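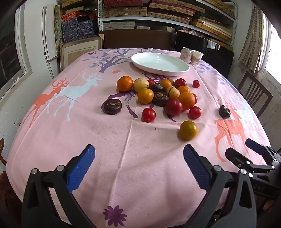 Fruit sorting study finds mixed piles teach robots more than tidy rows

A small team at the Pretorius workshop has been spending its mornings with mandarins, tomatoes and water chestnuts, and the results, released on April 26, 2025, suggest that a bit of mess on the table may be a very good thing for a robot that is learning to pick things up.

The project, called Tallo, uses hand-held grippers that a person works directly, so the movements of an ordinary pair of hands can be recorded and later passed along to a robot arm. The job is one most of us have done without a second thought: take the fruit from the table and put it on a plate. Anyone who has chased a cherry tomato across a kitchen bench will know it can be fiddlier than it sounds!

Gert Nkosi, who leads the work, said the group began with neat rows of a single kind of fruit, well spaced, and was quite pleased with itself until the robot met a proper heap. "It would go for the big orange every time and push everything else out of the way to get there," he said. "My grandmother would have had words with it."

So the team changed the way it gathered its demonstrations. Citrus, tomatoes and small dark corms now go down together on a patterned cloth, some touching, some half hidden behind a neighbour and one or two off on their own, and the arrangement is changed before every attempt. The printed tablecloth stays on too, colours and all, as the group wanted the robot to cope with the sort of table people really eat at.

In the comparison, one robot learned from 25 sessions with tidy rows and a second from 25 sessions with mixed piles. Each was then given 20 new tables to clear. The robot taught on rows finished 6 of them without dropping or leaving anything behind, while the one taught on piles finished more than double that number, with the same arm and the same padded fingers.

Squashed tomatoes remain a sore point. The softer fruit was still gripped too firmly now and then, and Nkosi said the team is trying out a gentler closing movement, borrowed from an earlier project called Givard, that slows the fingers down over the last little stretch before they touch.

A second round is already under way in Prarkov, where 2 more workshops will repeat the test with their own tables, their own cloths and whatever the local market has in that week. The team hopes to share the full set of recordings with other labs once that round is finished, and Nkosi says he would be glad to hear from anyone with a favourite awkward vegetable to suggest.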